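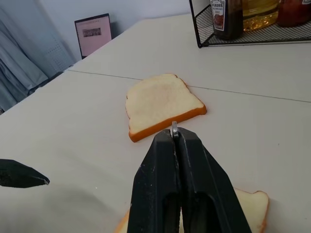

Sandwich, jam, section 4. First slice flat, crumb side up; second slice adjacent.

The procedure for the jam sandwich was issued at Furndale on 14/01/2019. Liesl Lüthi had written it over most of December, at the kitchen counter of her apartment, with a ruler and a loaf. It ran to 23 steps. She considered two of them weak.

Step one placed a slice on the table. Step two established which side was up. The draft said "either side," and Marisol Maldonado had returned it with the words circled. A slice from the middle of a loaf has two cut faces, Maldonado wrote, and the procedure should say which one it meant. Lüthi answered that the faces were the same. Maldonado answered that they were the same until one of them had jam on it.

The revised step two read: "The face that is up shall be called the inside."

They met to go over the rest. The table was pale and had a seam running across it. Maldonado asked if the seam was a reference line. Lüthi said it was a seam. Maldonado wrote this down and asked about the spoon.
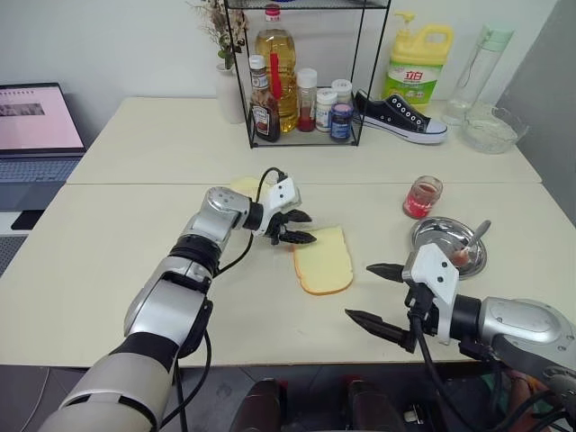

The spoon was covered by steps 7 through 11. It was to rest in the steel dish between uses, handle up. Jam was applied from the center outward, stopping short of the crust by the width of the spoon's edge. Lüthi had measured the margin on 29 slices and had the values on a sheet, sorted by size. Maldonado read the sheet from top to bottom and then from bottom to top.

"Who ate these?" she said.

"That isn't recorded."

"All of them?"

"Setia had one," Lüthi said. Setia was her sister's daughter and was six. She had eaten the slice crust first, in a spiral, and had asked for it to be cut into triangles when only the middle was left. Step 19, which dealt with cutting, dated from that afternoon.

Maldonado turned to step 14, closing. The second slice was to be matched to the first, rounded end to rounded end. She asked what happened if the slices came from different loaves. Lüthi said the procedure assumed one loaf. Maldonado asked where it said so.
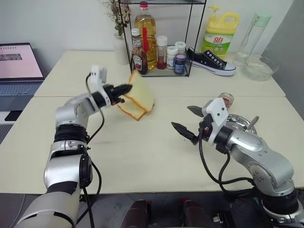
Section 4, handling in pairs. Jar, spoon and steel plate to the rear.

Lüthi took the page back and wrote "from the same loaf" above the line. Then she crossed out "loaf," wrote "bag," and initialed it. Maldonado initialed it under her and asked if there was any bread left.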